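Visite du site d'injection Castillo, septembre

Le site Castillo regroupe l'injection plastique, la reprise et l'expédition sous un même toit, le bâtiment administratif de Fetico étant accolé au pignon nord. L'accueil des visiteurs se fait à 8 h 30 : remise des chaussures de sécurité, consignes de circulation, puis départ par le magasin matières.

Les granulés arrivent en octabins et en citerne. Les matières hygroscopiques passent en trémie de séchage avant transfert par aspiration vers les presses. Le point de rosée de l'air de séchage est relevé à chaque prise de poste et consigné sur une fiche papier, reportée ensuite dans le logiciel de suivi Hasum. Le rebroyé est stocké à part, par couleur et par grade.

L'atelier compte 13 presses, de forces de fermeture échelonnées. La plus ancienne est hydraulique, les suivantes hybrides ou entièrement électriques. Les moules sont rangés sur rayonnage lourd le long de la travée centrale : 337 outillages référencés, dont 143 ont tourné au cours des douze derniers mois. Un changement d'outillage complet, bridage, raccordement des circuits d'eau et mise en température compris, demande 61 minutes en moyenne sur les presses électriques. L'objectif affiché au poste de réglage est inférieur, sans échéance indiquée.

La partie la plus instructive concerne les pièces techniques à parois minces. Les clips et bossages moulés d'un seul tenant avec le panneau imposent de surveiller les retassures en face opposée. Le bureau d'études limite l'épaisseur des nervures à une fraction de celle de la paroi et déplace le seuil d'injection lorsque la ligne de soudure tombe au pied d'un clip. 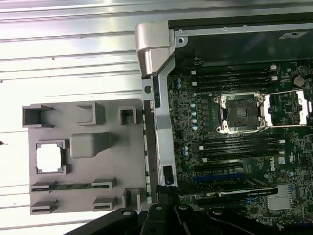

Panneau en plastique gris, côté bossages et clips, posé sur une surface métallique nervurée.

Le contrôle dimensionnel se fait dans un local climatisé, après un temps de stabilisation fixé par la gamme. Les cotes fonctionnelles sont prises au projecteur de profil ou sur machine tridimensionnelle, les clips vérifiés au calibre passe / ne passe pas. Les rapports sont archivés par numéro de lot.

Le conditionnement utilise des bacs navettes et des caisses en bois Fudwood pour les pièces de grande longueur. Les intercalaires sont réemployés après tri.

Points restés sans réponse : le taux de rebut par famille de pièces et la part de rebroyé admise sur les références visibles. Fin de la visite à 11 h 45, retour des équipements à l'accueil. Parking visiteurs côté sud, entrée par la rue de desserte.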